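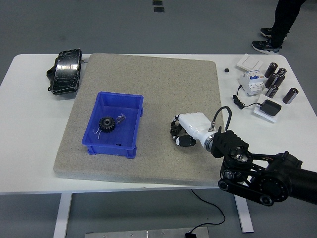
4.2 Sealant joints and the people who fill them

Most of the water that got into the Rutkowska block came through the joints, and most of the joints had been signed off. The drawings called for a backer rod, a primer and a bead of sealant half as deep as it was wide. What we found when we cut the joints open was more varied. Some had the rod and no primer. Some had sealant on sealant, the older layer still chalky underneath. Small parts have a way of being treated as optional on a building site, and the ones that come in a little clear plastic bag, like the bag lying beside the black gear in the blue bin of Figure 3, are treated as more optional than most. The weep tubes for the window heads came in bags of that sort. We found two of the bags unopened, inside the wall.

We tested 45 joints on the north and west faces, using a spray rack set at 300 pascals and a good deal of patience. The rack was run in September, when the wind was low enough that we could claim the water on the inside face was ours. Joints made with the Dernex sealant and those made with the Ridau product leaked in much the same way, to the disappointment of both suppliers' representatives, who had each come to watch the other one fail. The difference lay in the width. Where the gap between panels had been left narrower than drawn, the bead had been smeared across the surface like icing, and it had torn along one edge as soon as the panels moved.

Panels do move. The specification says so on page 235, a long way past the point where anyone with a caulking gun could be expected to stop reading. A dark panel facing west grows in the afternoon and shrinks again at night, and the joint has to stretch and squeeze along with it. A thin smear bonded on three sides can't do that. A proper bead, bonded on two sides with a rod behind it, can do it for years without complaint.

The corner joints deserve a word of their own. On paper, the vertical joint runs straight past the floor line. On the Rutkowska block it met a steel shelf angle there, and whoever was on the lift that day had to make up the rest. We recorded five different solutions in one stairwell bay. One of them was good, and we have adopted it in the repair details without being able to thank its author.

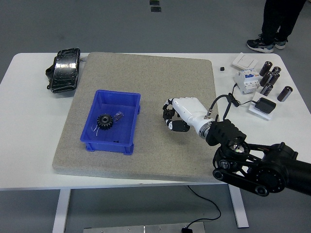
Figure 3. Blue bin with gear and bagged small parts.

Chiến Quách, reading a draft of this section, objected that we had been too easy on the designers. A joint that can only be sealed properly by someone with small hands and a free Monday, he wrote, is a bad joint, and the installer should be left out of it. He would have widened every gap on the west face and taken the argument with the architect early. Fereshteh Parsa took the other side: wide joints had been drawn on the Grilby job and were filled just as badly, only with more sealant.

We side with both, which satisfied neither. The repair details in Section 5 use a wider joint and also require a sample length to be cut out and looked at before the lift moves on to the next bay.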